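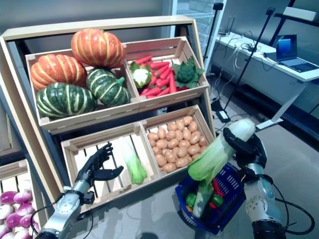
Page 9 of 179

Open day at the Fledgate building, produce picking demo

slatback_ron wrote:
Went to the September open day at Fledgate and stayed for the two-arm produce demo in the back room. Writing it up here for the people who asked on page 8. I took the picture at the top of this page from the demo page they put up afterward.

The job is grocery order picking. There's a display stand with slatted crates on a slant, a blue shopping basket next to it, and the robot takes items out of the crates and puts them in the basket. The session I watched was leafy stuff and peppers. They don't run it on a fixed script. Thirumalai Acharya ran the session and he changed the order list twice while we were standing there.

It's slow. I'd say a person would fill four baskets while it does one. But I went in expecting suction cups and a conveyor, and this is two full hands with fingers.

Drillosham wrote:
Did they say how many picks they've logged? The flyer said 2,000 and the guy at the door told me 1,000.

slatback_ron wrote:
Both numbers are right according to Acharya. 2,000 attempts, 1,000 of those with vegetables. The rest were boxes and cans. I didn't ask how many of the attempts worked and I should have.

mkt_garden_lou wrote:
I run a farm stand and I'm not sold. Look at how it has the napa cabbage, fingers around the top end and the leaves hanging down. If one of my summer kids held it like that I'd tell them to get a hand under the base. You bruise the outer leaves and then you're peeling two layers off before anyone will buy it.

slatback_ron wrote:
Somebody in the group brought up bruising. The answer was that they weigh the trimmings after each session. No figure given.

mkt_garden_lou wrote:
OK, that's more than I expected. I'd still like the figure.

Plirkstead wrote:
I disagree with Lou on the grip. A napa is heavy and the leaves are loose, and the crates are on a tilt. Getting fingers under the base means going in between the cabbage and the slats, and I wouldn't want to try that with a rigid hand. Top grip, short trip, basket right underneath. For that distance it's fine.

What I want to know is how it does on the potatoes. Small, all about the same color, packed right up to the front rim. Cabbages and pumpkins are easy to tell apart. One potato out of a full crate is the hard one.

tamayo_d wrote:
Deisy Tamayo here, I was one of the people answering questions that afternoon. Potatoes are on the list but they weren't in the session Ron saw. Single potatoes we can do. "Give me two pounds of potatoes" we can't do yet. Same with the carrots, they lie across each other and you pull one and three move.

The pumpkins are a different problem. The striped orange ones are fine if they're on top. We've had trouble with the green ones down at the front of the crate, where the fingers meet the slats before they get around the pumpkin.

On bruising, Lou, I'll ask if we can post the numbers.

mkt_garden_lou wrote:
Thank you. And do you put the heavy things in first? There are peppers in that basket already, green and red, and a cabbage on its way in on top of them. That's a bagging mistake.

tamayo_d wrote:
Right now it goes in list order. Weight order has been requested by pretty much every visitor who has ever worked a register.

Drillosham wrote:
I worked a register for six years and I'm requesting it too.

oldbay_terry wrote:
I was in the morning group and thought it was oversold. The talk beforehand was all about stores running overnight with no staff. Then you walk in and it's one display stand, a laptop on a desk and cables hanging down to the floor. I have no problem with research looking like research. Just leave the store talk out.

Plirkstead wrote:
The talk was by Mac Suibhne, the firm that's renting out the floor upstairs. Different outfit. I had the same reaction until I read the handout.

oldbay_terry wrote:
Then the handout should say so on the front. I still think the afternoon people got a better visit. We had twenty minutes and no questions.

slatback_ron wrote:
We got closer to an hour. If you write to the front office they'll put you on the list for the next one. Ask for the afternoon. Parking is behind the building, the lot on the street side is permit only and they do ticket.

tamayo_d wrote:
Confirming the parking. Use the back lot and come in by the loading door.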